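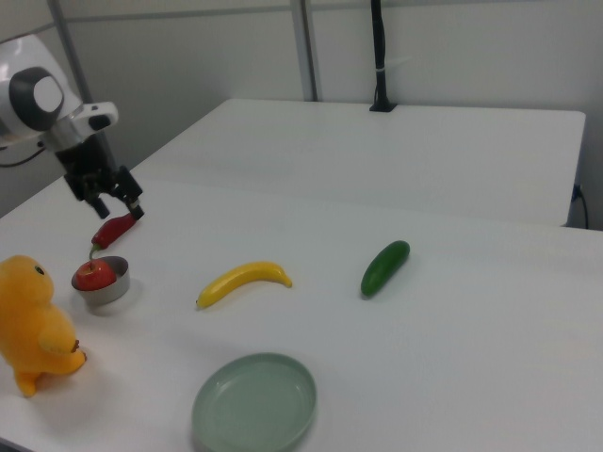
Clear-table rule for tabletop pick and place: does anyone follow it?

stoltitz_bench
2023-06-24
Our lab wants to adopt the Ostemis bench checklist word for word. Item 2 says "no object on the surface that is not part of the task." Fine on paper. Now look at a normal setup: apple in a metal bowl, chili pepper right by it, banana, cucumber, an empty plate, a duck over at the edge. Which of those are "part of the task"? If the instruction is to put the pepper on the plate, the rule says strip everything else. Then you've tested a robot on a table no one owns.

Madhu Negi
You're reading it too literally. Part of the task means listed on the task sheet. Write the duck down as a distractor and you comply.

stoltitz_bench
So I can comply with any amount of clutter by typing it up first. What is the rule for, then?

zakel48
It's for the stuff people forget. Tape, hex keys, somebody's phone. I went through 281 of our runs in February and 48 had something on the table that wasn't on the sheet. We threw those out.

Manju Lodhi
Threw them out why? Did the extra item change the result in any of them?

zakel48
Didn't check. Sheet said discard.

Manju Lodhi
That's my problem with these checklists. I'd worry a lot more about spacing. A pepper with its stem nearly touching an apple is a different grasp from a pepper by itself, and the Ostemis list has no line about the gap between objects. You can tick every box and still have two people reporting numbers that don't compare.

Madhu Negi
Bansal's in-house version has a minimum gap. Two finger widths, I think.

Manju Lodhi
Whose fingers, the gripper's or mine?

Madhu Negi
Doesn't say.

stoltitz_bench
Great. And cables? We have one hanging under the back table and another behind the arm. Item 9 says "cables managed." Managed how?

zakel48
Ours are zip tied and we passed.

stoltitz_bench
Passed whose inspection?

zakel48
We fill in the form ourselves.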